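Robot club, last session of the year

December 31, 2024

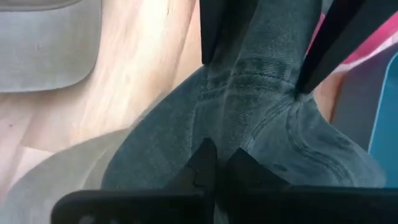 We have been on the folding task since the fall, and I want to write down where we stopped before I forget over the break.

The club at Pundcombe has seven members this year. We share one robot, which we call Amska, and we take turns driving it. Everyone brings clothes from home, so the pile changes from week to week. Dark things are the hardest for me. On the screen a fold and a shadow look nearly the same, and I often close the gripper too early and get nothing.

Gergely Bozsik runs the club and keeps the log. As of the last session we have 2,848 recorded grasps. He wants each one labeled by hand, even the bad ones. I did 53 of them at home over two evenings and my eyes hurt by the end. The labels are simple: one layer, two layers, missed, dropped. Telling one layer from two is slow work and we don't always agree.

The team from Avar is ahead of us. They can do towels. We are still at picking a piece up and laying it down flat, and our best run was 18 in a row before a sleeve caught.

When we start again I am going to try pinching closer to a seam, where the cloth is stiffer. Gergely thinks it will pull crooked. The competition is in March, and I still have labels to finish before then.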